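Pultia Community Kit review: running a neighborhood wellness program from one box

Our neighborhood group has been offering free health and social sessions since last spring: chair exercise, a walking group, a drop-in for new parents and a Wednesday lunch. Until September we ran the whole thing on paper sign-in sheets and a shared calendar that half the leaders couldn't open. We then switched to the Pultia Community Kit, which is sold to small programs like ours. We have used it every week since.

The kit comes as one carrying case. Inside are a tablet for check-in, a stack of reusable name cards, a folding sign, a binder of session plans and a login for the website where the schedule lives. The price was $605 for the first year. Renewal is cheaper, but you have to keep paying if you want the schedule and the reports.

Setup took one evening. You enter your venues, then your sessions, then the people who lead them. The venue form asks for more than I expected, including step-free access, kitchen facilities, parking and the nearest bus stop. It was tedious to fill in, but the answers appear on the public page and we now get far fewer phone calls asking where to park.

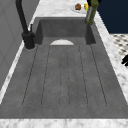

Kitchen facilities, sink.

Check-in is the best part. A person taps their name card on the tablet and they are signed in. New people type a first name and a zip code and can leave the rest blank. The old sign-in sheet asked for a full address and a date of birth, and I know of several people who walked past it without signing. Our recorded attendance went up as soon as we switched. I think most of that increase is people who were already coming.

By the end of the first season we had logged 703 visits. The report breaks this down by session and by zip code, and our city grant officer accepted it without any follow-up questions. The same report used to take me most of a weekend.

The session plans are mixed. The chair exercise and walking plans are clear and fit on a single page. The ones on sleep and stress read like leaflets, and our leaders dropped them after two tries. The food plans assume a group of 12 or fewer, and our lunch regularly draws 40. There is no way to scale a plan up on the website, so we do it by hand.

I also had trouble with shared bookings. If two groups use the same room back to back, Pultia treats the cleanup time as free and will let somebody book over it. Support told me to add a dummy session called "Cleanup." That works, but it shows on the public page unless you remember to hide it. 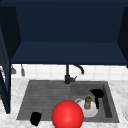

Fiona Baxter wrote in after I posted my first notes on the kit: "We had the same booking problem and gave up on the dummy sessions. I just end every session 20 minutes late on the system and tell the leaders the real time. The bigger issue for us was the name cards. People take them home and we are down to half of what we started with."

We have lost cards too, though not at that rate. We keep ours in a tray by the door and collect them on the way out. A replacement pack ships within a week.

I looked at two other options before buying. Wastar is cheaper and has a better calendar, but it has no check-in at all, so you are back to paper. Skarlow does everything Pultia does plus text reminders, and it is priced for hospitals. If your program has paid staff and over 2 sites, it may be worth getting a quote. The Skarlow salesperson was polite and told me we were too small.

Battery life on the tablet is fine for a morning and poor for a full day. Bring the charger. The folding sign blows over outdoors in any wind, so we put a bag of sand on the base.
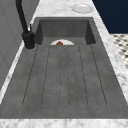 Reviewed by Vesela Obradović
Filed under: Community Programs, Tools

One more point on privacy. The website keeps visitor records until you delete them, and the default setting has no time limit. I changed ours to one year. The option is under Program, then Records, and only the main account holder can see it. I would like that to be part of the setup steps.

Overall, I would buy it again for a program with several weekly sessions and a grant to report on. For a single weekly group, a notebook and a free calendar will do. We have renewed for a second year and have asked for a second tablet so the walking group can stop borrowing ours.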